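Household Handling Examples: progress report for February
Mar 12, 2026
Prepared by Naima Kamel for Hefin Price, Flaststead programme office
Print this page | E-mail this page

Summary

We collected 2,528 usable episodes in February across the two sites. The plan was for 3,172, so we are behind. Most of the shortfall comes from Revville, where one of the two arms was out of use while we waited for a replacement wrist cable. Prillholm met its own target. We are not asking for more money at this stage, but we would like to move the end of the clothing task back by two weeks.

Work done

All collection is still by teleoperation. An operator drives the arm through the task from start to finish, and the cameras, joint positions and gripper commands are saved together as one episode. Operators mark each episode as good, poor or failed when they stop recording. Amr Farouk then checks a share of them from each shift and changes the mark where he disagrees.

February was mostly clothing. We began with tea towels and flannels, which the operators already knew from January, and moved on to socks in the second week. Socks have been slower than we planned for. A towel can be picked up from nearly any point along its edge, but a sock that is folded over on itself gives the gripper very little to hold, and the operator often has to nudge it before closing the fingers.
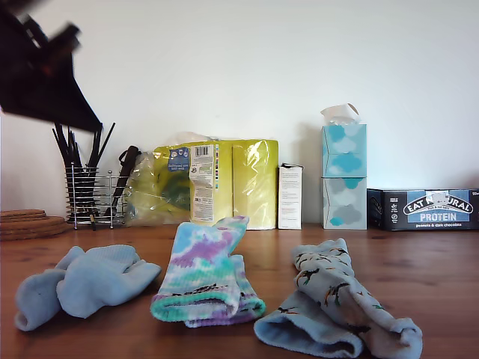 We have also stopped clearing the table between tasks. In the first trial the model did well on a bare table and badly as soon as other household goods stood nearby, so boxes, packets and kitchen things are now left along the back and changed at the start of each shift. Ruwan Ekanayake keeps the list of what goes out and when. The same list tells us which objects to hold back for testing.

Quality

Of the episodes recorded, 154 were thrown out and are not in the total given above. The main causes were dropped camera data and operators starting to move before the recording had begun. The second of these is easy to fix, and a start tone was added at both sites near the end of the month. We will report next time on whether it has helped.

Amr Slaoui retrained the grasping model on everything collected up to the middle of February. It now picks up a single flat sock fairly reliably. With several on the table it tends to go back and forth between two of them, and it still does poorly with patterned fabric. We think there are too few patterned items in the set and have bought more.

Staffing

We have 8 trained operators. Ramadan began during the month, and three of them asked for earlier shifts, which we arranged by swapping hours with Prillholm. No collection time was lost through this.

Next steps

The new cable has been fitted at Revville and the arm is due to be calibrated this week. After that we will finish socks, then begin pairing, where the operator has to find two that match and place them side by side. We need a decision from you on the revised end date before we book operators for that work.

Print this page | E-mail this page

Related items
Household Handling Examples: progress report for January
Operator training notes, second version
Prillholm site set-up and safety check
Object list and held-back items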